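Budgeting a small CPU handling cell: what have I left out?

Posted in Automation & Equipment > Buying and planning
Asked by Hamdia Negash

I run test and grading for a small refurbisher. We take in used desktop and server processors, inspect them, put them through a socket test and tray them by grade. At present all handling is by hand with vacuum pens. I have been told to put forward a costed plan for one automated cell which picks a processor, presents it to a camera, places it in a fixture and moves it out again afterwards.

What I have so far:

Arm: small six-axis, 5 kg payload. The quote from Herkow is for the arm, controller and one year of support. No end effector.
Gripper: two-finger electric parallel or linkage type. Undecided. Herkow would like to sell me theirs. Reltument have a cheaper one with replaceable finger pads.
Frame: aluminium extrusion, bolted, built by us.
Fixture plate: one flat plate with slots and pockets for the part types we see most often. Printed in house for the trial, machined later if the trial goes well.
Wrist camera: fixed focus, small.
Safety: not costed. The arm is sold as collaborative and I was hoping to need very little.

Volume is 70 parts an hour at peak, lower most of the day. Parts vary in outline and thickness. Some have pads underneath, some have pins. The pinned ones are the ones we damage by hand and the reason the plan exists at all.

The questions are these. Is it normal to budget the gripper as a separate line with its own contingency, or is it treated as part of the arm? How much should I allow for fixtures compared with the arm? And is a vacuum cup the obvious answer, in which case I can stop reading about fingers?

Capital requests close at the end of the month, so I can't trial three grippers before I submit. I can probably trial one.

Edit: several people have asked about floor space. There is a bay two metres by two and a half, with single-phase power and compressed air on the wall. Air quality is unknown. It feeds a blow gun now.

Eglė Kairys

Vacuum. The lid is flat metal, a cup will hold it, and you have air on the wall already. We use a cup on a job much like this and have had no trouble with it. Fingers are for when you can't use a cup. Put a filter on the air.

Don't buy the arm supplier's gripper, they all add a margin.

Comments on this answer

Hamdia Negash: Does your job place parts flat or on edge? Some of our fixture slots take the part upright.

Eglė Kairys: Flat. Tray to socket.

Ona Tamošiūnaitė: Then it is a different job. A cup on the lid is fine going straight down into a socket or tray. Put the part on edge and you are holding it from the side, with the load in shear, and any small knock against the slot will turn it on the cup.

Deividas Žukauskas

I have costed four cells of this size, two of which were built. Taking the points in the order they tend to cause trouble with a budget.

1. Gripper as its own line. Yes, always, and split it in two: gripper body, and fingers. The body is a catalogue item with a fixed price. The fingers are a design task and you will do it more than once. On the second cell the body came in at the quoted price and the fingers went through five versions. I would put the body in without contingency and the fingers in at 40 per cent contingency. If your finance people want a single contingency figure across the whole request, argue for the split anyway, as it shows where the uncertainty lies.

2. Fixtures. People underestimate these badly. A plate with pockets looks like an afternoon's drawing. The pockets have to accept the worst part at the worst pick position, which means lead-ins, and lead-ins take up room, so the plate grows, and then the arm can't reach the far corner without going near a joint limit. Draw the plate first and choose the reach of the arm from it. You appear to have done this the other way round. Ask Herkow for the solid model of the arm before you sign and check every slot position, including the approach moves and not only the final one.

On the money: for a trial with printed plates, the fixture cost is nearly all labour. My last set came to 3,822 in our currency for two plates, a camera bracket and a pair of nests, machined, excluding our own drawing hours. I would not carry that number across to your job. Get Benedetti or whoever does your machining to price a sketch. It need only be good enough to show pocket depth and tolerance, those two being what the price depends on.

3. Cup or fingers. It depends on the orientation, as has been said above. If you need both flat and upright, the choice is between a cup with a regrip station, or fingers with a tray that leaves room for them beside the part. Fingers need clearance on both sides. Standard trays frequently don't give it. Check this before anything else in the list, it takes ten minutes with a calliper. If the trays don't allow it, you are into buying or printing trays as well, and there's another line.

4. Finger pads. Grip on the edges of the substrate, never on the contacts or pins, and limit the force. A textured pad holds better at low force but it picks up dirt and it wears. Budget pads as a consumable. If Reltument's pads are replaceable without taking the finger off, that is worth money over a year. Conductive or dissipative pad material costs more and you need it. The same applies to the printed plate: ordinary filament is not suitable for live parts. Use scrap processors for the trial and you can leave that cost until the machined version.

5. Safety. "Collaborative" describes the arm. The assessment covers the application, and you have to do one whatever the brochure says. Put in two days of somebody competent, and a scanner or a light guard as a provisional sum. If the assessment says you don't need the guard, hand the money back.

6. Items missing from your list:

Finger design hours
Mounting plate between wrist and gripper
Cable management on the arm (blue and black leads in a loop will catch on something sooner or later, so buy proper dress clips)
Lighting for the camera. Bare metal lids reflect unevenly and the printed marking is low contrast. If you intend to read the marking, the light will cost you more effort than the camera.
A table or base stiff enough that the frame does not move when the arm stops
Spare gripper, or a written lead time for one
Training for two people, never one

7. Rate. 70 an hour is slow for an arm of that size. Don't pay for speed. Do pay for repeatability, and ask for the figure at your actual payload with the gripper fitted.

Comments on this answer

Hui-mei Tseng: Agree on 2. We bought the arm first and ended up turning the entire plate through ninety degrees.

Hamdia Negash: Measured the trays. Clearance is adequate on the newer ones and not on the older. I have added a tray line. Thank you for the split contingency idea, it went down better than I expected.

Hui-mei Tseng

Adding this as a separate answer because it won't fit in a comment. It only deals with upright handling, which we do all the time at Zallow, and with what it does to the plan.

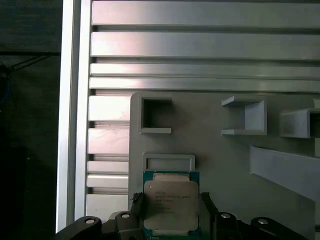 ZALLOW TEST BAY, Sat 7 May

The part is held upright by its two side edges, with the contact markings along the top and bottom edges left clear of the fingers. The shallow slot directly above it on the plate is the sort of feature you would have to price: an upright slot and a flat nest are different pieces of work. The linkage gripper is large next to the part. Allow for that in your drawing. What matters for spacing on the plate is the width of the gripper across its arms, and the processor hardly enters into it. The box brackets further over on the same plate stand out from the surface, and anything that stands out is something for an arm to hit.

What I would put in the plan for upright work:

Spacing. Draw a rectangle the size of the open gripper, add your safety margin, and move it over every fixture position. If two positions overlap with a bracket, one of them moves. We lost a third of the usable plate this way and had to order a larger one in March.

Camera position. With the camera at the wrist, the fingers and linkage arms take up part of every image. Check that the features you need can still be seen with the gripper both open and closed. The marking on the lid may face the camera and still be too small to read. Our answer was to treat the wrist camera as a positioning aid and to read markings at a separate fixed station with its own light. That adds one camera, one lens and one ring light. Put them in now, as it is awkward to ask for them six weeks later.

Frame. Extrusion is fine and you can build it yourselves. Bare aluminium profile behind the plate throws reflections into the camera. A matt panel larger than the working area costs very little. Leave room to extend it on the side you think you won't need.

Plate. Light grey has worked for us as a background. Black gave poor contrast against the shadows inside the pockets. I can't say whether this holds under your lighting.

Compliance. A rigid gripper pushing a rigid part into a tight slot will damage one of the two. Either the fixture floats a little, or the arm has force sensing, or the slot has a generous lead-in. Sensing is the dearest of the three and the lead-in is the cheapest. We use a lead-in for most types and have a floating nest for one. If the Herkow arm has force control as a paid option, ask for the price of adding it later. With ours it was the same price later as at purchase, so we waited.

On the one trial you can afford: use it on fingers and leave the cup alone. The behaviour of a cup on a flat lid is fairly predictable from the data sheet. The behaviour of your finger pads on a thin substrate edge is not. Take a scrap part of each thickness, run a hundred cycles, and look at the edges under magnification before and after.

Comments on this answer

Eglė Kairys: Fair enough on upright. I'd still use a cup for the flat moves.

Hui-mei Tseng: Two tools then, so add a tool changer and somewhere to park the second one. Possible, but I'd leave it out of a first request.

Ona Tamošiūnaitė: Does the lead-in on the slots run the full length or only at the corners?

Hui-mei Tseng: Full length on ours. Corners only was tried and the part could still catch in the middle if it came in tilted.

Hamdia Negash: Submitted with gripper body and fingers on separate lines, a second camera station, trays, and the guard as a provisional sum. Force control is noted as a later option. Will update when I hear back.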